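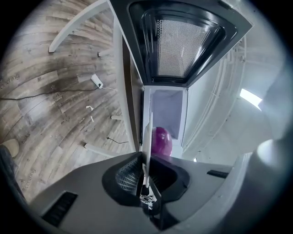

Lista de inspeção: instalação elétrica de escritório, piso 2
Local: Kivex, sala de formação
Inspetora: Inès Riviere

1. Extensões e tomadas múltiplas
Conforme com reserva. Extensão branca pousada no chão, com cabos soltos. Fixar sob a mesa.

2. Quadro elétrico
Conforme. Diferencial testado no botão, disparo normal. Falta a etiqueta do circuito de iluminação.

3. Extintores
Não conforme. Sinalética tapada por um armário. Responsável: Romain Poulain.

4. Vias de evacuação
Conforme. Porta do corredor abre no sentido da saída.

5. Iluminação de emergência
Por verificar em abril.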